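Wrist camera only for sim demos? Nillow arm, yellow frame task

Started by tealfinger, Apr 7, 2020

tealfinger wrote:
I'm collecting teleop demos in simulation for a learned policy on the Nillow arm. The task is to bring the closed fingers up to the yellow frame in front of the metal plate, then open, grip and pull. I have 200 episodes so far, all recorded from the wrist view. Each one takes me 4 minutes with the resets, so I'd like to settle the setup before I do any more.

My question is whether the wrist view is enough by itself. The fisheye model matches the lens we plan to use, black corners and all.

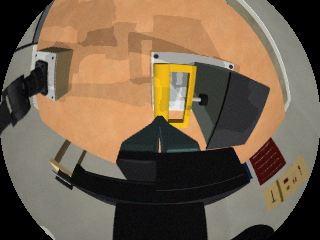
Wrist view in the sim, fingertips at the yellow frame.

The policy gets this plus joint angles. No depth.

gravelroad_mb wrote:
Wrist only worked for us on a similar job, but we needed far more than 200. Our Sustow set ended up at 2,721 episodes and the curve was still moving at 2,000.

One thing I'd look at is the shadows. You've got big blocky ones over the upper left of the table and another behind the plate. If the lights are fixed, the policy can use them as a landmark. Randomize the light position before you record another one.

tealfinger wrote:
Lights are fixed, yes. I can change that in the config. Do I throw out the first 200?

gravelroad_mb wrote:
Keep them. Re-render from the saved states if you logged them.

kelpie_ctrl wrote:
I disagree on wrist only. In that view the tips already overlap the lower left of the yellow frame, and the gripper body takes up a good part of the bottom. The closer you get, the less the policy has to go on. Add a fixed side view now. Leaving it out at training time is easy, and you can't add it later if all you kept was video.

gravelroad_mb wrote:
You can if the states are logged, same as the lights. And a side camera has to be mounted and calibrated on the real bench. We dropped ours in June after it got bumped twice.

kelpie_ctrl wrote:
Ours is bolted to the bench and hasn't moved. I'd still take the second view.

stubbyholder wrote:
Separate point. I'd vary the table colour too. Yellow on orange is a low contrast pair, and your real bench probably isn't orange. We used the Stusitz texture pack and swapped the tabletop every episode. The Abbasi loader handles it without a restart.

tealfinger wrote:
Real bench is grey. I checked the logs and the states are there for every episode except the first few, so I'll re-render with random lights and tabletops and hold off on new demos. I'll render a side view in the same pass and train with and without it.

kelpie_ctrl wrote:
Good. Keep the same held-out start poses for both runs or you won't be able to compare them.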